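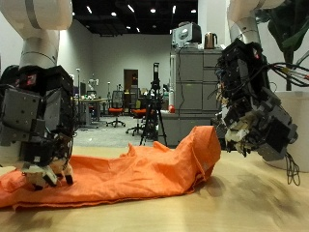

Buyers should stop asking what an arm costs and start asking what a folded item costs, Hokelley told a planning session for textile rental firms in August, and a supplier who will only answer the first question should be left off the list.

Hokelley has now put that view into a budgeting guide for laundries and linen hire companies considering two-armed handling equipment. The guide, issued under the Plamora planning programme, is available to operators from this month. It covers purchase, lease and shared-use arrangements, and includes a blank cost sheet.

The guide separates spending into 4 headings: arms and mounting, hands, integration, and upkeep. Hands are given a heading of their own. In the draft budgets reviewed for the guide they were often entered as an accessory to the arm, with no allowance for replacement fingertips, cabling or spare parts. Hokelley advises that hands be quoted, insured and written down separately from the arms that carry them.

Cloth is treated as a special case. A rigid part can be specified by its size and weight. A sheet or napkin changes shape each time it is gripped, and cycle times measured on boxes or trays do not carry over. The guide asks suppliers to quote against the buyer's own stock, using a test batch of 400 items that includes worn and creased pieces. Results should be reported as items completed without help, with the number of operator interventions shown beside them.

On floor space, planners are told to allow for the reach of both arms, the table, the control cabinet and clear access for maintenance on every side. Cable routes should be drawn before the order is placed. Changes to power or data points after delivery are to be costed as a separate line.

The recommended planning period is 5 years. Operators are advised to hold back 30 per cent of the equipment price for integration and first-year changes, and to release it only against agreed stages. Training hours for existing staff are entered under integration, and software renewals under upkeep.

Gwilliam, which supplied the cost sheet format, will host a working session on completing it at its Fendale site. Places are limited to two per company. Attendees should bring their current item volumes, shift patterns and a floor plan marked with ceiling heights.

The guide and cost sheet can be requested from the Hokelley planning desk.

Ends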